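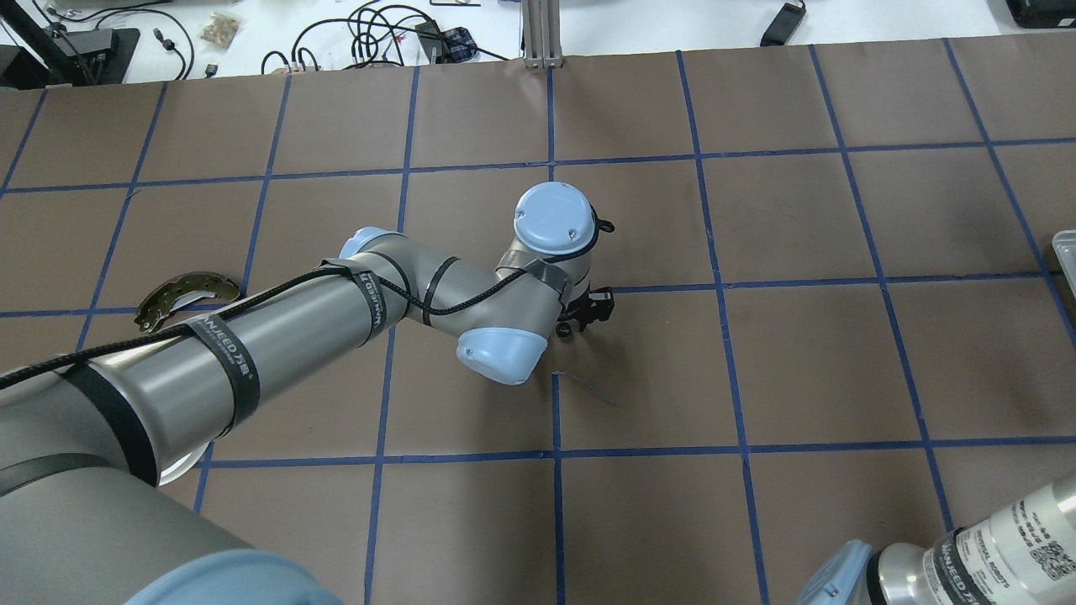

The Third Set of Fingers

Brollard sent the new fingers to Braltthorpe in a biscuit tin, wrapped in a tea towel, and I had them unwrapped before my coat was off.

"They're tiny!" I said.

"They're meant to be tiny," said my bench partner, who had been there since 4 and was on a second breakfast.

We had already been through two sets that July. The Ó Néill pair could pick up anything in the building so long as it was the size of a loaf. The second pair were lovely, soft as slippers, and had let go of a gear 14 times before lunch. The firm wanted its answer by the end of the month, and I wanted to be the one who gave it, because I had never been asked for an answer before.

So we cleared a few squares of the tape grid and set out the hard stuff. Brake parts first. I have come to love brake parts. They're heavy at one end, they have edges where you don't expect them, and a bad gripper shows itself on one straight away.
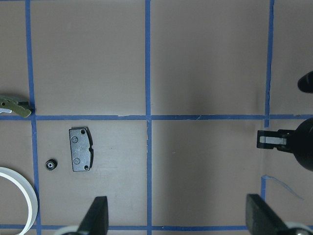 The Pinion

The rule was 5 tries each, same square, same speed, no nudging. My partner called the numbers and I ran the controller, a Jarik box that hummed a note just below middle C (I had started tuning my guitar to it).

The pad came up on the first go. I shouted. It came up on the second and the third, and by the last I had shouted so much that somebody put their head round the door to see if I was hurt.

"Now the little one," said my partner.

The little one was the pinion. The arm went down, slower than I could bear, and the fingers closed, and up it came, teeth and all, pinched so neatly that I forgot to write it down.

"That's one," said my partner.

"That's one!" I said.

It dropped the next. It held the three after that, and I'd have married it. 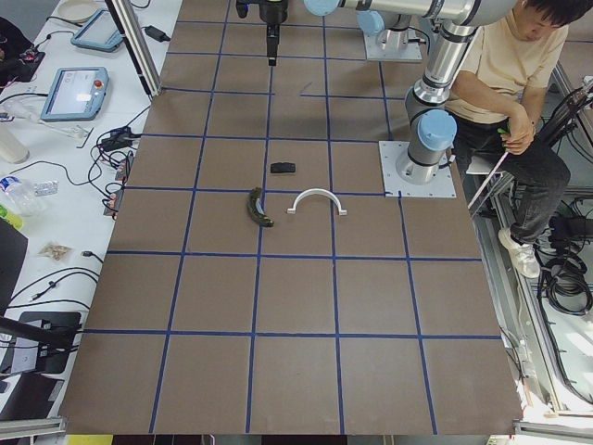 In the afternoon we moved on to odd shapes, and I'll admit my partner was better at choosing those than I was. Curves were the trouble. The fingers would meet on the fat part of a thing and it would roll a quarter turn and lie there looking pleased with itself. We tried coming in from the side, then from higher up, then with the grip turned right down, and that last one worked so well that we both leaned over the table and nearly knocked heads.

"Could it do 3,000 of those?" my partner asked.

"Let's find out," I said.

"Not tonight."

"No," I said, and started the next run.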